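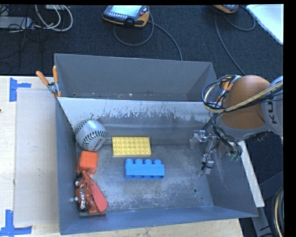 Meinecke is hiring a part-time toy sorter for its secondhand goods room in Fallenton. The sorter empties donated boxes, checks each piece and places it by type for resale in mixed lots or single-kind sets. Loads arrive unsorted: a baseball, a toy vehicle, a cube-like block and a couple of studded building bricks in the same metal bin is normal. Bricks go to the brick line, vehicles to the wheel check, balls to sports.

Hours: 25 per week, including Saturday. Shifts start at 7:30 a.m.

Duties
Sort by type, then by size.
Remove cracked parts and anything with a loose battery cover.
Wipe down hard plastic pieces.
Log each finished lot in Lito, our stock system — training takes 3 days and is paid.

Requirements
Able to lift 36 pounds and stand for most of a shift.
Normal color vision. Brick sets are graded by shade.
No prior experience needed.

The contract runs 12 months, starting in February. Applicants from Brollthorpe may use the staff van. Send a one-page resume to Keith McAlister at the Fallenton front desk.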